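Shared Workshop Course: Building and Tuning a Humanoid Upper Body
Handout 4 - Hands, wrists and soft objects
Prepared by Cornel Tudose

Last time we closed the wiring chapter, so I assume that your arm moves and that the stop button is tested. If it is not tested, please go back to Handout 3 before you continue. This handout is for the September group, but the earlier group can use it also, except for the values in section 3, which belong to the new Jarus driver board.

1. Contact before grip

Many beginners start with the closing of the fingers. I ask you to start with contact. Put the hand in slow mode, let the fingers come against something soft, and read the motor current while they are pressing. Cloth is a good first material. It gives way slowly, and the current curve is easy to read.

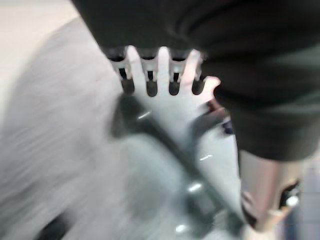
Write down the current at first touch and again when the fingers cannot go further. The difference between these two numbers is your working range. For the group's hand, Guðlaug Kragh measured first touch at 124 mA and full press at 400 mA. Your numbers will be different if you have changed the springs.

Repeat the test nine times with the same cloth. If one result is far from the others, check the tendon of that finger before you blame the software. A tendon that is a little loose gives a late first touch - the curve stays flat and then jumps.

2. Fruit as a test object

After cloth we go to fruit. Grapes are difficult in a useful way: each berry is firm, but the bunch changes its shape when you lift it. The hand must hold enough berries to carry the weight and must not crush the ones in the middle. Begin with the bunch lying flat, and bring the hand from the side with the fingers half open.

The second arm should be parked low, away from the table, with its fingers relaxed. Skarphéðinn Lauritsen keeps it under full torque during the lift. I prefer reduced torque, but both ways are accepted in this course.

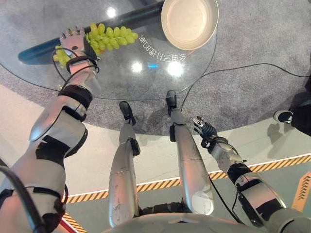 Does the hand need a touch sensor in each fingertip for this exercise?
It can be done with motor current only, if you have made the table from section 1 carefully. Fingertip sensors make the tuning faster, and we will add them in Handout 6.

3. Settings for the first lift

Closing speed: 8 percent of maximum
Current limit: the middle of your working range
Wrist: locked
Lift height: low, one hand width above the table
Hold time: count slowly to five, then lower

Change one setting at a time and note it in the log. The Trenau log program writes the time by itself, but it does not write the closing speed, so this you must type.

4. The table

A glass top is pleasant to work at, but it causes trouble for the depth camera. Lamps reflect in it, and the camera can see the floor or the table legs through it and take them for the surface. Before you plan an approach, measure the height of the table by hand and enter it as a fixed value. Do not let the program estimate it.

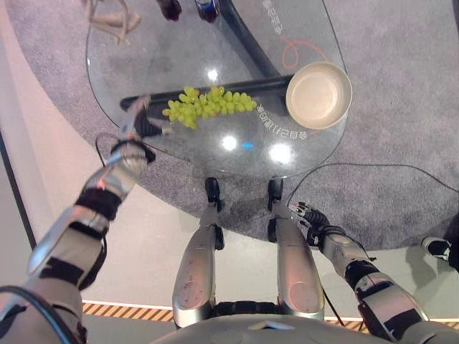 Reflections also move when the head moves. For this reason keep the head still between the detection of the object and the approach of the hand. If you must turn the head, run the detection again.

Pay attention to the cables as well. At the wrist they need a free loop, large enough for full rotation. On the floor they should lie where no foot will come down on them. Tuulikki Kokkonen has a drawing of the cable path in the workshop folder, and it is better than mine.

5. For next time

Bring your current table, your log, and one soft object of your own choice. Bent Riis will show how to replace a tendon without opening the palm. Please read the two pages about wrist bearings in the Cisus manual before we meet.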